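The Oridholm Food Ethics Office has published its guidance on egg buying for school and hospital kitchens. It covers 170 kitchens and takes effect in October.

Hens kept in cages have little room to move. Cage-free eggs cost more, and we ask each kitchen to plan for this - 8 cents per egg at current prices. 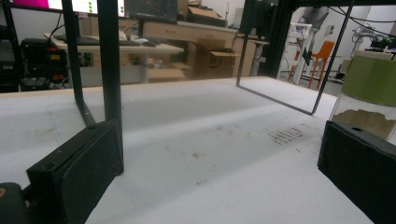 Suppliers must state how their hens are housed. Drindero and Brornine have already done so. Labels should be easy to read. Small dark brown marks in short rows, like those on the white tabletop, are too faint for a carton. Farms with fewer than 700 hens may file a shorter form.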